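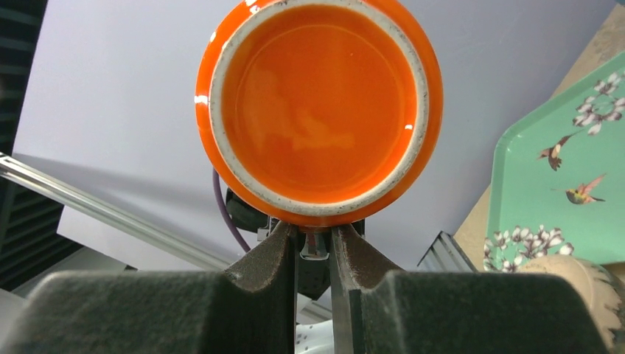 **From:** Kornél Virág
**To:** small-cellar list
**Subject:** Re: [cellar] Free SO2 readings disagree on the Osmont red

Replying to the list as well, as two others asked the same thing off it.

> I have 282 litres of the Osmont red in a steel tank, pH 3.54, malo finished. The Skoson titration kit gives me 34 mg/l free SO2, three readings within a milligram of each other. The sample I sent to Debnath came back at 22 free and 54 total. They use aspiration. That is too big a gap for me to put down to the post. Which figure do I dose from, and is there any point in carrying on with the kit?
>
> I'd like to bottle before the end of February if the wine allows it.
>
> Attila

Dose from the 22.

The kit is a Ripper titration: you acidify the sample, add starch and run in iodine until the blue holds. Two things go wrong with that in red wine. First, the iodine takes up free sulphite as you add it, and some of the sulphite bound to the pigments lets go to make up the difference. You then titrate that too. Second, iodine reacts with other things in the wine, tannins among them, so part of your reading was never sulphite at all. Both push the result up. Three readings that agree tell you that your hands are steady and that the error is the same each time.

Aspiration pulls the SO2 out of a cold acidified sample into peroxide, and you titrate the acid formed. It has faults of its own (a bit of bound SO2 comes over if the flask warms up, and high volatile acidity can carry across without a condenser) but on a young red I would take it over the kit every time.
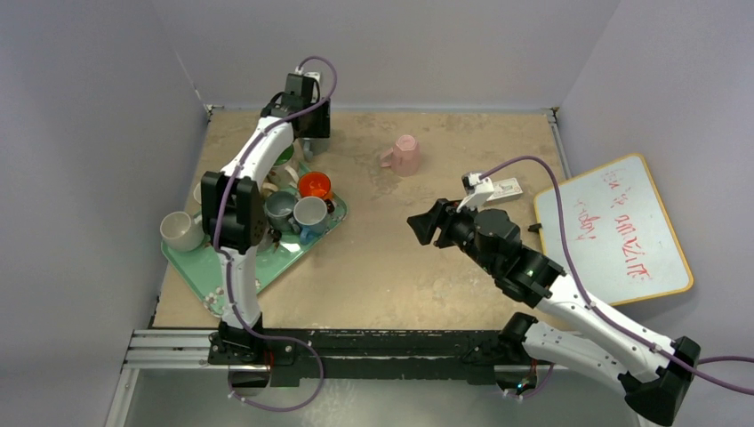 The pH matters as much as the free figure. Molecular SO2 is free SO2 divided by (1 + 10^(pH − 1.81)). At pH 3.54 the bottom line is 54.7, so:

| Free SO2, mg/l | Molecular, mg/l |
|---|---|
| 22 | 0.40 |
| 34 | 0.62 |

If you believe the kit, you are already where most people want a dry red to be at bottling. If you believe the lab, you are well short. For comparison, 34 free at pH 3.30 would give 1.07 molecular, and you would probably smell it. Check the pH meter against fresh buffers before you do anything else. A meter reading 0.1 low will make you underdose by a fifth.

For the addition itself, going from 22 to 34 free is 12 mg/l. Some of what you add will bind. I allow a third on a wine with a total this low, so plan on 18 mg/l. Potassium metabisulphite is 57.6 per cent SO2 when fresh:

18 × 282 ÷ 0.576 = 8,813 mg, call it 8.8 g.

Dissolve it in a little of the wine, add it while the tank is being turned over gently, and leave it three days before sampling again. If your metabisulphite has been open since last season, buy a new tub. It loses strength in damp air and there is no good way to guess how much.

I would keep the kit for whites, where it does well enough. You can also use it on the red as a trend, provided you write "Ripper" next to every figure in the cellar book and never mix the two columns. A check against the lab twice a year will tell you how far the offset has moved – it usually shrinks as the wine ages, so don't treat today's 12 mg/l as a constant.

On the filler, see the note below from the list's file area. It dates from the previous bottling and the part on oxygen pickup still applies.

--- 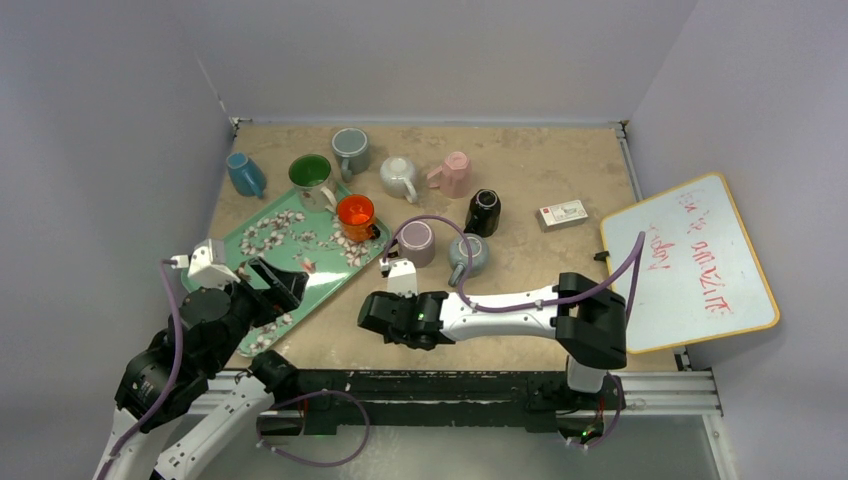 *Attila Major – bottling notes, Osmont red, previous vintage*

1,127 bottles filled on the Duvavow four-spout, gravity feed from the upper tank. No pad filter.

Free SO2 by aspiration fell between tank and bottle, and fell further in the first bottles off the line than in the rest. I put this down to air in the hose and filler bowl at the start. Next time: flush the hose with gas, run the first two cases back to the tank, and keep the bowl level above the spout inlets throughout. Any stop longer than ten minutes, drain the bowl and start again.

Corks from a sealed bag, opened at the line. Bottles upright for a day, then laid down.

---

Attila, if you do send another sample to Debnath after the addition, fill the bottle right to the top and ask for pH on the same sheet. I'd also like to see the total again. If it rises by much less than 18, the metabisulphite was weak or the tank wasn't mixed.

Kornél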